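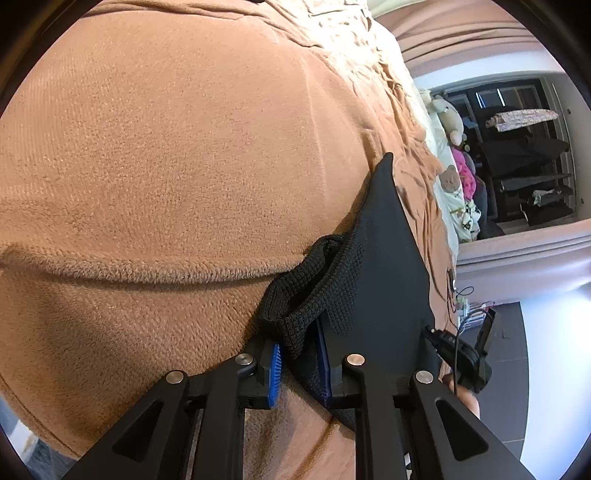

Olonus is the sorting and folding cell we build for small and mid-size laundries, and soft, awkward, dark clothing is what it was made for. Sheets are easy by comparison (well, easier!). Clothes are where a day at the folding table really goes, and black knits are the worst of them. Take a black garment lying half on a fleece blanket and half on a creased sheet, with its knit section bunched and doubled over. You have to find the right bit to hold before you can do anything with it, and ribbed grip pads like the blue ones between those jaws are how Olonus gets hold of cloth without pinching up whatever is underneath. People do this without thinking. Teaching it to a machine took us a lot of tries, and we're very pleased with where it has ended up.

Home | Products | Olonus | Spare pads | Service | Contact

What it does

Olonus lifts one piece at a time from a loose pile, spreads it on the table, folds it and passes it to the stacking side. It handles shirts, leggings, sweaters, pillowcases and small blankets. Anything it isn't sure of goes to a side bin for a person to look at, and you can set how picky it should be. New kinds of clothing are taught by hand: you pick up a pair of hand-held grippers, handle the piece the way you normally would, and the cell learns from that. The people who are best at folding turn out to be the best teachers, which has been lovely to watch.

What changes on the floor

Kioko Laundry has run a cell since July. The folding table there used to take 6 people on a full shift, standing the whole time. Now two of them work beside the cell, and the others have moved to stain work, mending and customer orders, jobs that were always running behind. Mwanahawa Muli runs the morning shift, and she decides what goes to Olonus and what stays on the hand table. Baby clothes stay on the hand table. So does anything with beads.

It does change the rhythm of the room. The cell keeps a steady pace, so breaks need planning, and someone has to clear the side bin before it fills up. The first couple of weeks are slow – plan for that. We send a trainer for both.

In numbers

Pieces per shift: around 2000, mixed load
Side bin capacity: 1000 liters
Weight: 531 kg
Spare grip pads: one set included, swapped without tools

Olonus is made by Plilach. Table, lights and stacking shelf are included. The Zernira scale, for weighing loads as they come in, is sold separately and plugs straight into the side panel.

Comments (3)

Atif Talpur
We've had ours for a while now and the hand teaching is my favorite part. Fleece took us three goes. Hoodies still end up in the side bin more than I'd like.

mendingroom
Can the table height be changed? Two of our folders are a good foot apart.

Plilach support
Yes, there's a crank under the left side – and for the hoodies, Atif, try teaching them with the hood face down.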